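How Does a Fridge Stay Cold?

I open our fridge a lot. I mean A LOT. I open it when I'm hungry, when I'm bored, and sometimes when I've forgotten why I walked into the kitchen. So I wanted to find out what goes on behind that big door.

First surprise: a fridge doesn't make cold! Cold isn't a thing you can pour in. What a fridge does is grab heat from the inside and carry it outside. There are thin pipes in the walls and around the back with a special liquid running through them. Inside the fridge, that liquid soaks up heat and turns into a gas. Then a pump squeezes the gas, the heat comes out into your kitchen, and the whole trip starts again. Hold your hand near the back or the side of a fridge and you may feel some of that heat — it used to be in your orange juice.

Now think about a bottle with a green cap and something brown in it. On the table, it stays as warm as the room. In the door of the fridge, heat starts leaking out of it right away.
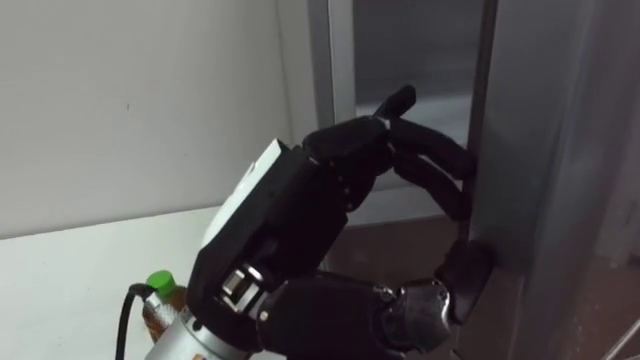
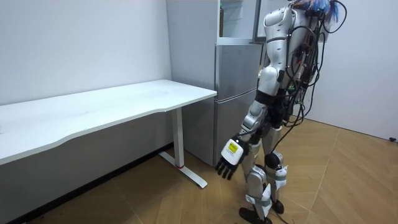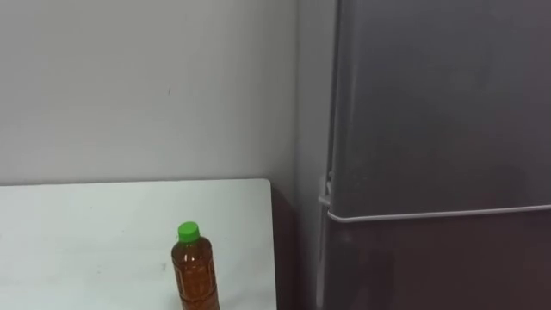
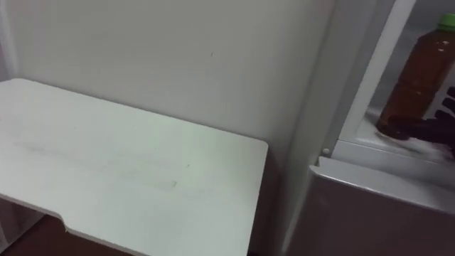 So how long does a drink take to get cold? I tried it at home with a jug of Cilska lemonade. After 30 minutes it was only a bit cooler, and I was very annoyed. After 80 minutes it was nice, and by supper it was so cold it made my teeth hurt.

The door shelves are the warmest part of the fridge, by the way. Every time you pull the door open, they swing out into the warm room. Drinks and ketchup don't mind. Milk does better on a shelf farther in, toward the back.

And the door itself? Run your finger around the inside edge and you'll find a soft, bendy strip. It has a magnet hidden in it, and that's why the door gives a little tug when it's nearly shut. Try closing it on a strip of paper. If the paper slides out easily, the seal may be letting warm air sneak in.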